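Where Do the Single Socks Go? Textile Waste in the Student Residences of Drasard

Project report, Introduction to Environmental Studies, spring term

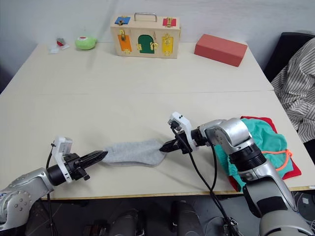 Figure 1. A gray sock, stretched from the open end to the toe.

1. Introduction

When I moved into the residence hall in Drasard, I had two suitcases, and one of them was full of clothes. After one year I had more clothes than I could put in the closet, and many of them I did not wear anymore. I asked my neighbors on the floor and they had the same problem. Some of them put old clothes in the trash bin in the kitchen. Others kept them in a bag under the bed and did not know what to do with it.

This report is about small textiles: socks, underwear, tights, gloves and dish towels. I chose them because the usual advice about old clothes is to give them to charity or sell them, and this advice works badly for a single sock. My questions were the following. What do students in the residences do with small textiles they no longer use? Do they know which places accept them? Would they use a collection box if it was close to their room?

2. Background

Drasard has one public recycling center. It is located in the Ghoneim district, behind the bus station, and it accepts clothes and shoes in closed bags. From the residences the trip takes 40 minutes by bus, with one change. The center is closed on Tuesday, and on the other days it closes at 5 p.m., when many students are still in class.

There is also a second-hand shop called Arkon near the main gate of the university. Arkon takes clothes in good condition but not socks or underwear. This is written on a paper at the counter, and I think it is a normal rule for a shop of this type.

A sock is often made of two or more fibers together, for example cotton with polyamide and a little elastane. This makes the sock comfortable and it stays on the foot, but the fibers are difficult to separate later. For this reason a lot of mixed textile is not made into new clothes. It is cut or shredded and used as cleaning rags, as filling for furniture or as insulation. I did not know this before I started the project, and most of the people who answered my survey also did not know it.

3. Method

I used a short survey on paper and online. The survey was open for two weeks in April in the 3 residence halls of the campus. I put a printed copy in every laundry room and sent the link to the group chats of the halls. In total 131 students answered. The survey had six questions, and the last one was open, so people could write what they wanted.

I also put a cardboard box in the laundry room of my own hall for the same two weeks. On the box I wrote "Old socks and small textiles, clean please". I weighed the content with a kitchen scale at the end. The total was 2173 grams.

4. Results

The most common answer to the first question was the trash. More than half of the students throw small textiles away with the normal garbage. The second most common answer was "I keep them", and this surprised me. Several students explained in the open question that they keep a single sock because they hope to find the other one. One student wrote that she has been waiting for a green sock since her first semester.

A smaller group uses old socks for something else. They clean shoes or windows with them, or they put a glass inside when they pack for moving. Two students said that they repair holes. Both of them learned it from a grandmother.

Very few students knew about the center in Ghoneim, and of those who knew, almost none had gone there. The reasons were the distance and the opening hours. To the question about a collection box, the large majority answered yes, but many added a condition. They want the box to be in the laundry room and not outside, and they want somebody to empty it regularly.

The box in my hall was already half full after the first weekend. Most of the content was socks, and there were also towels and one pair of gloves. A few things were not clean and I had to wash them before I could weigh them - this I had not planned.

5. Discussion

I believe the results show that the distance is a bigger problem than the attitude. Students did not say that they do not care. They said that the way is too long for a small bag of socks, and I agree with them, I also never went there before this project.

The company Brakix, which services the washing machines in all the halls, answered my email and said that a box is allowed in the laundry rooms if it does not stand in front of the machines or the door. So the place is not a problem. The open point is the transport to Ghoneim. I carried my own box there by bus and it was possible, but if all the halls have a box, one person cannot do it every month. Maybe the campus van could take the bags when it goes to the city for other reasons.

My project has limits. The people who answer a survey about old clothes are perhaps more interested in the topic than the others. The box was in only one hall, and two weeks is a short time. Also, I did not ask how many textiles each person throws away in a year, and I regret it now. The weight of the box says something about my hall - it does not say how much still goes in the trash.

6. Recommendations

Put one box in the laundry room of each hall, with a lid and a clear text in English and in the local language. Write on it that single socks and socks with holes are also welcome. Empty it once a month. Add the address and the opening hours of the Ghoneim center to the welcome sheet for new students, next to the information about glass and paper.

Before the end of the semester, put a second box in each hall for one week, when everybody is packing.

Appendix A: Survey questions

Appendix B: Text of the label on the box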